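About Us

Welcome, and thank you for stopping to read the page that most people skip! We are Linel, a small evening school for grown-ups in the town of Clarnley, and we have been teaching people to fix, mend, write, sew, bake and balance a checkbook for 22 years now. If you came here only for the class schedule, it's under Classes, and the front desk will gladly mail you a paper one if you'd like something to stick on the refrigerator.

How we started

The school began with Ieva Vanags and a sewing machine. Ieva had moved to Clarnley for a job at the Ostapchuk shirt works, and when the works closed she found herself with a good pair of hands, a lot of friends in the same boat, and the use of a long, drafty room over the hardware store on Mill Street. She offered a class in altering clothes. Four people came, and one of them only came because she had misread the flyer and thought it was a choir practice. She stayed anyway, and she can now put a zipper in a winter coat faster than any of us.

By the following September there was a class in simple bookkeeping, taught by one of those first students, and a bread class that had to be held in the church kitchen because the room over the store had nothing but a hot plate. The name Linel came from a bolt of cloth left behind at the shirt works, which had the word woven into its edge. We have never found out what it meant. Ieva liked the sound of it, and it fit on the door.

Where we are now

We outgrew Mill Street (and its stairs, which some of our students were very glad to see the last of) and moved into the old Gellavex building beside the post office. Gellavex made dessert powders there for many years, and on a damp evening the back hallway still smells a little of raspberry. We have six classrooms, a proper kitchen, a sewing room with north light, and a reading corner with armchairs that came from all over the county and don't match in the least.

Last year 721 people took at least one class with us. Some come for a single evening on sharpening knives, and some have been coming so long that we'd be lost without them. We would love to see that number reach 1000 one day, although we'd have to do something about the parking first.

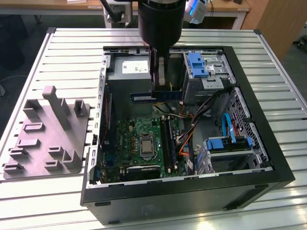
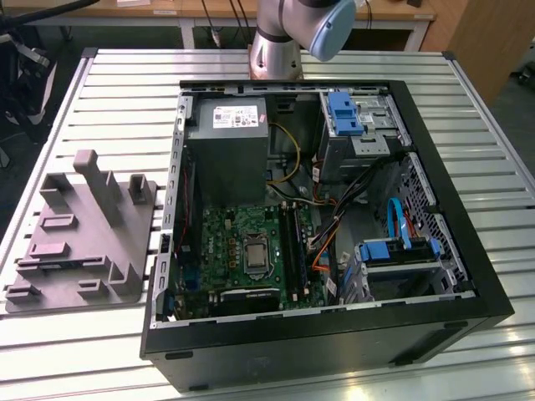
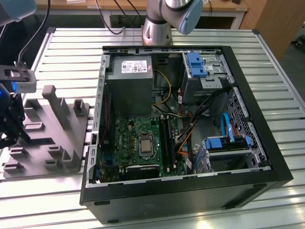

Desktop towers on their sides, open and ready for a look inside.

Linel Quarterly, Issue 22, page 4

What we believe about teaching adults

Most of the people who walk through our door haven't sat in a classroom since they were teenagers, and quite a few of them didn't much enjoy it back then. So we go slowly. There are no grades, no tests, and no calling on people who are looking hard at their shoes. Classes are small enough that the teacher will know your name by the second week, and there is always a break for coffee in the middle – we have tried doing without it, and it was a mistake.

We ask our teachers to talk the way they would talk to a neighbor. If a word needs explaining, they explain it, and then they explain it again the week after for whoever was out with a cold. Nearly all of them work at the thing they teach. Our letter-writing teacher spent her career in a law office, our pie teacher runs the counter at the diner, and the man who teaches tax forms does taxes for half of Clarnley and is remarkably cheerful about it.

What it costs

We keep fees as low as we can. If the price of a class is more than you can manage, please speak to the front desk, where you can set up payments in small amounts or ask about a free place. You won't be asked for a stack of paperwork. Materials are included in nearly every class, though in sewing you'll want to bring your own fabric, and in bread you should bring a bag to carry the loaf home in (a paper one, or the crust goes soft).

Come and see us

The front door opens at 5:30 each evening that classes run, and you are welcome to come in and look around before signing up for anything. Have a cup of coffee, peek into the sewing room, ask whoever is passing what they're learning. Ieva still teaches alterations, in the same room with the same machine, and she is happy to talk to visitors as long as they don't mind her pinning a hem while she does it.

If you think you might like to teach, we'd be so pleased to hear from you as well. Tell us what you know how to do and how you came to know it. A page is plenty. We are especially short of someone for chair caning, and there has been a waiting list for upholstery ever since the last teacher moved to be near her grandchildren.

Parking is behind the building, and the ramp is on the post office side.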